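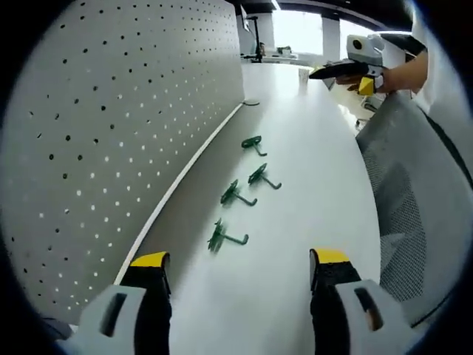
7/12/18 – Kirel, hook task

Goal for today: pegboard hooks, desk to board, hand-held grippers only. Four green hooks per reset. Kofi and Gifty demonstrating, me on logging.

Reset rule changed. Hooks get scattered on the desk by hand, no lining up. The earlier batch had them too regular and the policy learned the spacing. Old batch is 1835 episodes, keep it but tag it separately.

Total after this session 3774, minus 112 flagged for lost tracking. Most of the flagged ones come from the approach to the board – repeating holes, tracker slips a row. Abdul-Rahman wants to rerun localization on them before we drop any. 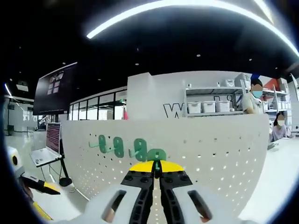
Do we keep an episode if the hook goes in on the second try? Keep it, provided the gripper never lets go between tries. If the hook is dropped, cut at the drop and tag as failure.

Gripper width calibration drifted on unit 5. Redo before next session. Ask Kobina for the Dogbe script, mine is out of date.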